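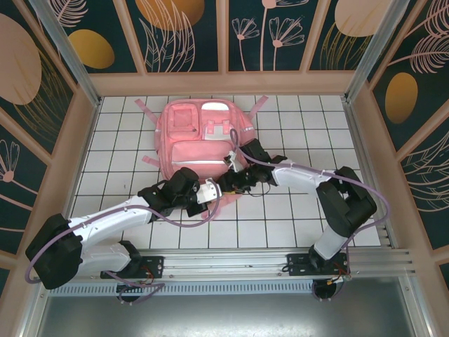
Hüsnü Erdem is a stage and television actor best known for playing the detective Dvorak in the crime serial Tiltano. He began in regional theater and moved into television in his thirties, mostly in small parts as doctors, landlords and police officers.

Early career

Publicity material for Tiltano says that Erdem was discovered while working as a stagehand, when he stepped in for a sick lead with 10 minutes' notice. The story has been repeated in most profiles of him. It is hard to square with the theater's own programs, which list him in the acting company for two seasons before the night in question. Erdem has told the story differently at different times, and in one radio interview said the lead was "a bit hoarse."

His first film, Hevska, was a low-budget drama about a ferry crew. It is often called a cult success, though the basis for this is thin. It played for five weeks in a single theater, and the largest audience on record for any showing was 334, at a screening where tickets were free.

Tiltano

Erdem joined Tiltano in its second season. The character of Dvorak was written for three episodes and stayed until the end of the series. The producers credited viewer mail for the change and gave the number of letters as 988. The letters have never been shown, and a former script editor has said that the scripts keeping Dvorak alive were finished in August, before his first episode aired.

Reviews were mixed. Supporters praised his stillness and his low, flat delivery. Others thought the same qualities made it difficult to tell whether he was acting, and several noted that his scenes were shorter than those of the rest of the cast.

The claim that he performed all his own stunts appears on the packaging of the home release. The end credits name a stunt double in every season.

Later work

After Tiltano, Erdem returned to the stage in Bisitz, a two-person play that he also directed. A film version has been announced more than once. No cast apart from Erdem has been named, and no footage has been released.

He is sometimes listed as a co-writer of Hevska. The credit does not appear on surviving prints.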